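# Katix 소개

급하게 씁니다. 홈페이지 개편한다고 소개글 달라는데 예전 글이 너무 낡아서 새로 씀. 2020년 5월 기준.

Katix는 블록 만드는 곳입니다. 정확히는 작은 정육면체 블록. 그거 하나로 시작했고 지금도 거의 그거 합니다. 작업실은 Skodomdale 언덕 아래쪽, 버스 종점에서 내려 왼쪽 길. 간판 작아요. 지나치기 쉬움.

## 무엇을 만드나

제품군은 두 가지.

- **Jekik** – 색 블록 세트. 한 가지 색으로만 구성. 섞인 세트 문의 많은데 아직 없습니다
- **Nel** – 블록 놀이용 상판. 책상 위에 얹어 쓰는 판

색을 섞지 않는 건 초창기부터의 고집입니다. 색이 여러 개면 아이들이 색깔별로 나누는 것부터 합니다. 그것도 좋은 놀이지만 우리는 늘어놓기, 줄 세우기, 쌓기를 먼저 하게 하고 싶었어요. 색이 하나면 남는 건 자리와 방향뿐. 살짝 돌려놓은 블록 하나가 눈에 확 들어옵니다. 모서리는 조금 둥글게. 너무 둥글면 쌓을 때 미끄러지고 각지면 손이 아프고, 이 중간 찾는 데 오래 걸렸습니다.

바탕색도 중요합니다. 흰 책상에 연한 색 블록 올리면 밋밋해요. 그래서 연어빛 분홍은 청록 바탕에 놓는 걸 권합니다. 옆에서 빛이 들어오면 그림자까지 길게 생겨서 그것도 놀잇감이 됨. 줄을 꼭 곧게 맞출 필요 없고요, 느슨하게 휘어진 줄도 보기 좋습니다.
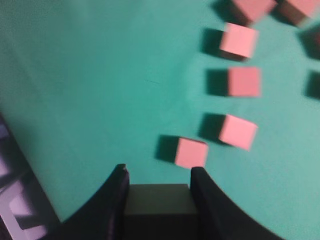
저희 집은 블록보다 그림자를 더 오래 갖고 놀았어요, 라고 학부모 한 분이 후기에 적어 주셨습니다. 아이가 블록을 하나씩 밀면서 그림자가 옆 블록에 닿나 안 닿나 보더래요. 쌓는 건 저녁 먹고 나서야 했다고. 설명서에 없는 놀이인데 저희가 더 배웠습니다. 다음 설명서에 넣을 예정.

## 체험 수업

작업실 한쪽에서 수업도 합니다. 유치원, 초등 저학년 위주. 지난 한 해 수업에 다녀간 아이들 618명. 생각보다 많아서 저희도 놀람.

수업 순서는 별거 없어요. 상판에 블록 쏟고, 아무렇게나 흩어놓고, 거기서 모양 찾기. 곡선도 나오고 계단도 나오고 가끔 공룡이라고 우기는 것도 나옵니다. 그다음 자유롭게 쌓기. 마지막은 정리인데, 정리도 수업입니다. 상자에 한 켜씩 눕혀 채우기. 던져 넣으면 뚜껑이 안 닫혀요. 아이들이 의외로 이 시간을 제일 좋아함.

단체 수업용 큰 상자에는 블록이 최대 838개까지 들어갑니다. 무거우니 어른 둘이 드세요. 가정용은 338개들이. 더 작은 세트도 1월부터 준비중인데 상자 크기 때메 늦어지고 있습니다. 죄송.

## 관리

- 마른 천으로 닦기. 물에 담그지 마세요
- 창가에 오래 두면 색 바램. 특히 분홍
- 상판은 세워서 보관해도 되고 눕혀도 됨. 위에 무거운 것만 올리지 마세요
- 잃어버린 블록은 낱개로 보내드림니다. 색 이름 꼭 적어주세요

## 찾아오시려면

방문 전에 연락 먼저 주세요. 수업 중에는 문을 잠가둡니다. 주차는 건물 뒤, 자리 좁음. 수업 일정은 공지 게시판에 있고 단체 예약은 문의란에 인원, 나이, 원하는 시간대 적어주시면 답장 드립니다. 답이 늦으면 한번 더 보내주세요.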